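Home | Guides | Simulator | Collecting Examples | Downloads | Support

Tistard Desk Trainer – User Guide
Section 3: Recording Examples in the Simulator

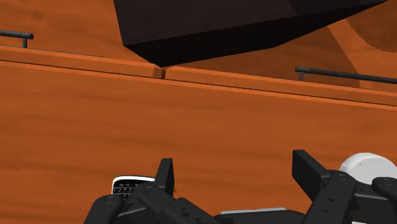
Wrist view in the Skovholm scene, with both gripper fingers in view and the wooden surface beyond them.

Last updated: Jun 12, 2020
Shares: 254 | Comments: 3

This section covers recording a set of examples by hand control in the simulated Skovholm scene. It assumes that you have installed Tistard and paired your hand controller as described in Section 2. Training the policy from your recordings is covered in Section 4.

An example is one complete attempt at a task, from the reset position to the moment you press Stop. Tistard saves the wrist view, the joint positions, the gripper opening and your commands for every step. The Siqueira learner reads all four. If one is missing, the example is rejected when you import it.

3.1 Before you start

1. Close any other program that uses the graphics card. Dropped steps are the most common cause of rejected examples.

2. Open Tistard and choose Scenes > Skovholm. Loading takes longer the first time.

3. Select the wrist view. Check that you can see the left and right fingers at the bottom of the view and the gap between them. If the fingers are missing, choose View > Restore Default.

4. Open and close the gripper twice with the trigger. Both fingers should move. If only one moves, reload the scene.

5. Go to File > New Set and type a name. Use letters, numbers and underscores only.

6. Pick a task from the Task list. The task text is stored with every example in the set and can't be edited later.

Note: One set holds one task. If you want to record two tasks in the same scene, make two sets and combine them at import.

3.2 Recording an example

1. Press Reset. The arm returns to its start position and the loose objects are placed again, each with a small random shift.

2. Wait for the status light in the toolbar to turn green.

3. Press Record. A short tone plays.

4. Move the arm toward the object. Keep the motion steady. You do not need to be fast, but long pauses teach the learner to pause.

5. Slow down for the last part of the approach and line up the gap between the fingers with the object.

6. Close the gripper fully on the object before you lift. Half-closed grips are recorded as they are and tend to show up later as drops.

7. Finish the task, open the gripper if the task calls for it, and back the arm away.

8. Press Stop. Mark the example Good, Poor or Discard.

Caution: Do not press Reset while recording. The file will contain a jump in joint positions and the whole example will be lost at import.

Caution: Raised edges such as the wooden rim are solid in the simulator. If you push a finger into one, the arm will stall and then spring free. Mark these examples Discard, even if the task was completed afterward.

3.3 Working near the wrist

The wrist view moves with the arm, so an object close to the gripper can be partly hidden by the linkages. Small objects are the hardest to judge. Switch to the side view between examples if you need to check where something is, then switch back before you press Record. Only the view that is active at the start is saved.

Large dark parts of the scene can also fill the upper half of the wrist view when the arm is low. This does not harm the recording. Do not change the scene lighting to make them easier to see – the learner needs the same lighting in every example of a set.

3.4 How many examples to record

For a single pick-and-place task in Skovholm, we suggest 254 good examples as a first set. Tasks with a handle or a sliding part need more. Our own reference set for this scene has 3,052 examples, of which 716 are pick-and-place.

Try to vary the following from one example to the next:

- the direction you approach from
- the height at which you start to close the gripper
- the path you take after the lift

Keep the end position the same unless the task text says otherwise.

Include a few recoveries. If you miss a grip, open the fingers, back off a short distance and try again without stopping the recording. Mark it Good if the second try goes cleanly. Sets made up only of perfect attempts tend to give a policy that does not know what to do after a miss.

3.5 Checking the set

1. Choose Set > Review. Examples play back at double speed.

2. Look for stalls, jumps and grips that slip. Change the mark if needed.

3. Choose Set > Check Files. Tistard lists any example with missing steps.

4. Delete the listed examples or record them again. They can't be repaired.

5. Choose Set > Export and select Siqueira format. Poor examples are left out unless you tick Include Poor.

Note: Versions released before January save the gripper opening in the old units. Run Set > Convert on those files before you export. Converting the same set twice will spoil the values, so keep a copy.

3.6 Common problems

The arm drifts when your hand is still.
Put the controller down on a flat surface and choose Controller > Zero. Wait for the tone before you pick it up.

The status light stays yellow after Reset.
An object has been placed touching another one. Press Reset again.

Export stops partway.
Check the free space on the disk. The export needs twice the size of the set while it runs.

Import reports "task text missing".
The set was made from the Drundness template, which has a blank task field. Make a new set with a task selected and record again.

Previous: Section 2, Pairing the Controller | Next: Section 4, Training a Policy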